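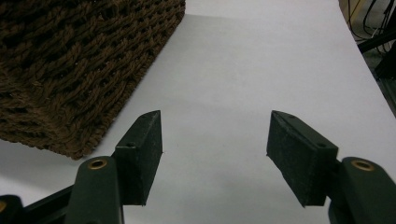
Wenusley market to move indoors for the winter

The Wenusley craft and produce market will leave the riverside lot in November and spend the winter inside the former Kasden shoe warehouse on Mill Street, the town said Wednesday.

The market has been held outdoors year-round since it began. Attendance drops sharply once the weather turns, and last winter several Saturdays were canceled because of wind and ice. Sellers have asked for a covered site for the past three years.

The warehouse has room for 40 stalls on the ground floor, two fewer than the riverside lot holds in summer. Stall fees will stay the same through February. The town is paying for heat and lighting, and sellers will bring their own tables, as they do now.

Kasden closed its distribution operation in Wenusley two years ago, and the building has been vacant since. The property company Randeo, which bought it last spring, agreed to lease the ground floor to the town for $400 a week. Randeo plans to turn the upper floors into apartments, but that work will not start until after the market's lease ends.

Doors will open at 8 a.m. and close at 2 p.m., one hour later than the current closing time. Sellers can unload at the rear dock from 6 a.m. and must move their vehicles to the gravel lot across the street before opening. Shoppers can park on Mill Street or in the library lot, both free on Saturdays. The number 3 bus stops at the corner of Mill and Grant.

Produce, eggs and baked goods will be near the front entrance. Basket makers, potters, knitters and woodworkers will have the long wall on the east side, where there are more outlets for lamps. Hot food will be sold from the covered dock only, under fire department rules — the building's ventilation is not approved for cooking.

Dogs, which are allowed at the riverside market, will not be permitted indoors, apart from service animals.

Some food sellers have objected to the dock arrangement, saying customers will have to walk back outside to reach them. The town said it will put up signs and a windbreak, and will look at the layout again after the first month.

Sellers who already have a season permit do not need to reapply but should confirm their place at the town clerk's office before the end of the month. Any unclaimed stalls will be offered to the waiting list, which has more than enough names to fill them. Craft sellers on the list will be asked to show a sample of their work, and resold factory goods are still not allowed.

The market is expected to return to the riverside lot in April. The town has not decided whether it will seek a second winter in the warehouse.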